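# The Morning Shift at Padgate

The produce department at Padgate opens at 6, and for most of its history the first two hours went to sorting fruit by hand.
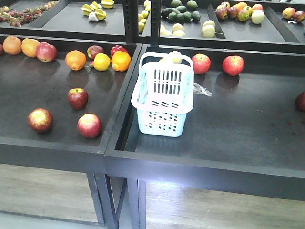
Who decides what gets pulled from the shelves now that the sorting is automated? The department lead still does, working from a list the system prints before opening.

The grocery brought in its sorting arms in April, bought from a supplier called Stindudico. They pick through apples and citrus and set aside anything they grade as bruised or soft. A person checks the rejects bin and can overrule any of it. Harish Bansal, who leads the department, puts back more than he expected to.

"It's strict on apples," he says. "A streaky one is fine. Customers like them. I had to keep telling it that."

Sorting used to take 90 minutes. It now takes 41, and the time saved has gone into other work. Dymphna Heffernan spent 11 years on the early shift and now handles orders and waste records. She misses the handling a little. She does not miss the lifting — her shoulder had been bad for two winters.

Hours were the main worry when the plan was announced. Padgate agreed in writing that no one would lose a shift in the first year, and so far no one has. Two people moved to the deli counter, one of them by choice. Santosh Pant was the other.

"I was asked, but it was the kind of asking where you know the answer," Pant says. He has since applied to come back to produce as an operator, a job that pays slightly more and requires a short course.

Loose fruit remains the hard part. Boxed oranges arrive in even rows, and the arms clear them quickly. Once shoppers have been through a tray, the apples and lemons are mixed together and the pace drops. Staff tidy by hand through the afternoon, as they did before, and pick up stray bits of wrapping as they go.

Bansal's next request to Stindudico is a later start for the avocados, which he would like checked at noon instead of dawn.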